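Workshop tips: sharing a bench with a picking arm

These notes come from the returns room at Trumotness, where mixed small goods used to be sorted by hand and an arm now does most of the lifting out. The shift handles 200 items before the 11 o'clock break. The people on it lift less and check more, and the bench has to be kept differently as a result.

Fix the bin before anything else. A bin that creeps a few millimetres in a morning will cause missed grips that look like faults in the arm. Clamp the rim on opposite sides and test it with a firm push.

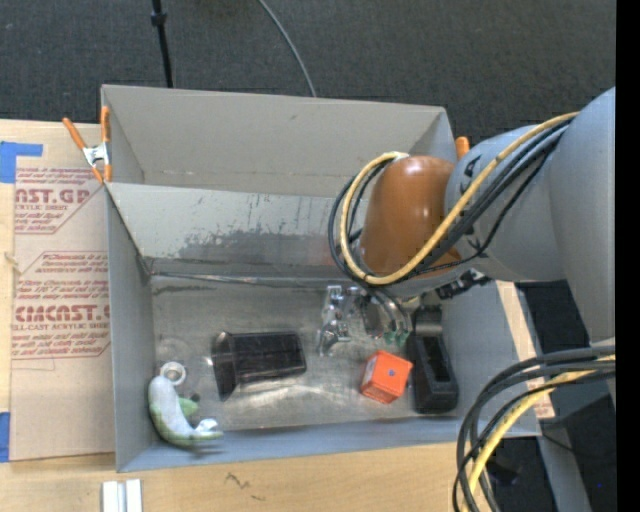
Staff time now goes mainly on loading, and loading badly is the commonest cause of a stop. Spread the goods over the floor of the compartment and keep the soft ones clear of the hard ones. Small bright items such as the orange cube are easy to check from a standing position. Clear or transparent items are easily missed against a scuffed metallic floor, so go over the corners by eye when the run ends. Dark pieces near the side wall need the same check.

Cables: follow the whole run once per shift, with the arm stopped. Look for rubbing at the joints and leave enough slack for full reach – a tight loop wears first on the outside of the bend.

Wipe the bin floor with a barely damp cloth. Scrape marks can stay, but raised burrs should be filed flat.

Hatsue Sugawara, who runs the early shift, moved her packers to a rota of 7 short turns at the bench. Watching an arm is tiring in a different way from lifting, and attention drops well before the arms ache. Write down each stop as it happens, with the item that caused it. The Nagano room keeps its list on paper beside the stop button.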